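Home | Kitchen | Tableware | Boards | Contact

Matura chopping board, pale green
By Festemmont

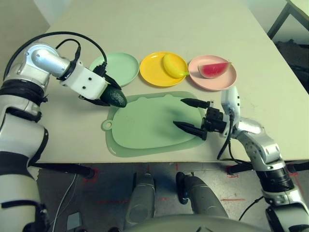
Details

The Matura is the everyday board in the Festemmont range. It is 9 mm thick and made from a single piece of food-safe plastic with a fine grain on both sides, so either face can be used. It will not blunt a knife as quickly as glass or stone.

Size: medium
Weight: 600 g
Dishwasher safe: yes, top or bottom rack
Guarantee: 12 months

Care

Rinse soon after cutting beetroot or turmeric. Stains that stay can be lifted with bicarbonate of soda and a damp cloth – leave it on overnight. Do not use the board as a pan stand. Store upright.

Also in the range

The Stelmakh is the same board with a juice groove on one side. The Fiko is a smaller one for fruit and cheese, sold singly or in pairs. Both come in pale green and grey.

Ordering

In stock. Orders placed before noon go out the same day, except at weekends. For trade orders, write to Rostyslav Didenko through the contact page.

Last updated: 13 June 2020
9 shares | 12 comments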